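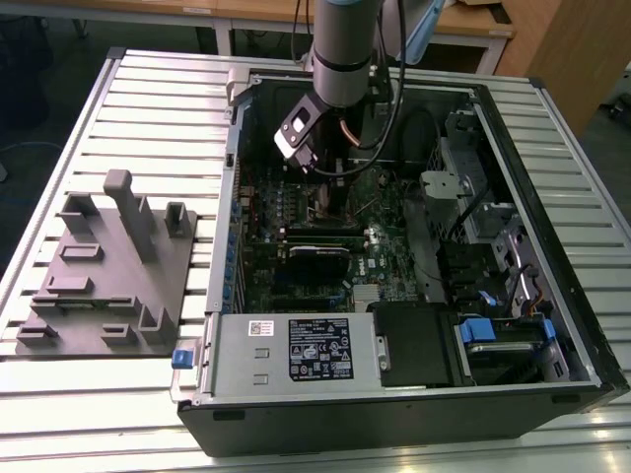 3.2 What people look at first

I'll admit I went into this part of the study with a hunch. I was sure that people opening up an office desktop for the first time would go straight for whatever looked biggest and heaviest, and that they'd want the power supply out before they touched anything else. Lorna Tennant, my co-author, bet on the graphics card. We were both a little bit right, and I still owe her lunch.

A quick recap for anyone who skipped Section 2 (I would have!). We collected 482 written teardown plans from people who came through the Stundau repair evenings, most of them first-timers. Everybody got an opened tower lying on its side and a blank sheet of paper, and we asked them to write down what they would take out, in what order, before picking up a screwdriver. Figure 3 has a Dell tower with the side panel off, the kind of view our writers were working from.

What surprised me most was how much the color of the plastic mattered. Look at the blue release tab at the end of the power supply in Figure 3, or the two blue clips on the drive in its bay. People who had never seen the inside of a computer wrote things like "start with the blue bits" – and that's a pretty decent plan. The drive came first in more plans than any other part, and when we asked why, folks mostly talked about the clips. They hardly ever mentioned the drive itself.

The board was another story. It's green, it's packed with little capacitors and chips, and it seems to scare people off. Plenty of plans simply stopped once the card and the drive were out, with a note along the lines of "ask someone." Gavin Leckie read every one of those notes twice and sorted them for us, and I'm grateful, as the handwriting was rough by the end of a Wednesday night.

I should say that a plan on paper is a long way from a finished teardown. We didn't time anyone, and we can't tell from these sheets who would have gotten stuck on a cable. The Minami coding sheet we used also lumps brackets and cages together, so I wouldn't lean too hard on those two rows of the table. Section 4 picks up the plans again and compares them with what the same people did once they had the tools in hand.

Figure 3. Desktop tower on its side with the panel removed. The power supply is in the foreground, with the drive bay at the lower right.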